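Shipping and Ports, Unit 2: Short-Sea Ferry Operations
Session notes, 11 September 2020

These notes replace the slides, which were mostly arrows. Read them before the seminar and bring the timetable exercise, finished or at least attempted.

1. What a ferry sells

A ferry operator sells lane meters. Passengers think it sells cabins, sea views and meatballs, and the company is happy to let them. On a route with heavy freight, though, the deck is what pays. One lane meter is a strip of deck one meter long and wide enough for a truck. Our teaching vessel, the Masent, has 1,241 of them. In the exercise you may treat every one as usable. A loading officer would laugh at you, but the arithmetic stays friendly.

Divide by the length of a truck and you get a theoretical load. Then take away the space for lashing, the ramp that can't be used with a full lower deck, and the motor home that was booked as a "small van." Every route has that motor home.

2. Turnaround

A ship earns while sailing and costs money all the time. Time in port is therefore the first thing management wants to cut and the last thing the ship can give up. Unloading, cleaning, bunkering, stores, crew change and loading all want the same hour, and several of them want the same ramp. 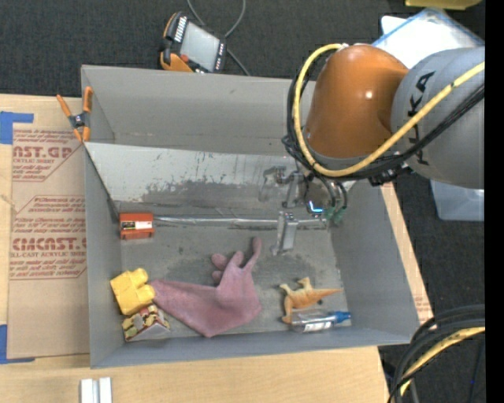 The usual trick is to overlap the jobs. Stores can come aboard while the upper deck clears, if the terminal has a separate access. Lu, the smaller of our two case ports, has no separate access. It has one ramp, a sharp bend, and a parking lot where the second ramp was going to be. Zoredix Line, the operator in the case, bought a bigger ship for this port before anyone measured the bend.

Do not be too superior about this. The decision looked sound on paper: more lanes, fewer sailings, less fuel per truck. What the paper left out was that a larger load takes longer to get through the same hole. The crossing stayed the same, the port stay grew, and the timetable lost a departure each day. Freight customers noticed at once. Freight customers always do.

3. Frequency against size

Given the same total capacity, would you rather run two medium ships or one large one? Points to weigh:

- Truckers prefer a departure soon to a departure that is pleasant.
- Two ships mean two crews, two dockings and two sets of opinions from the engine room.
- One ship means that a broken bow thruster is a broken company.
- Summer cars come in peaks. Trucks come all year – and pay all year.

The older vessel in the case, the Mitus, carries 561 lane meters and is slow, ugly and almost always on time. Keep her in mind when you read the company's strategy document, where she appears only as "legacy tonnage."

4. Exercise for the seminar

Draw up a day's timetable for Lu with the Masent alone, then with both ships sharing the ramp. State your port time for each call and defend it. Show the last departure and say what happens if it leaves 12 minutes late. "It catches up overnight" is accepted only if your ship has a night.

Hand in a single sheet. Pencil is fine, and so are crossings-out. Color coding earns no marks, though it did produce some attractive work last year.

Share this page (2) | Comments (0)
Contact the course office | © 2020 Shipping and Ports | Back to top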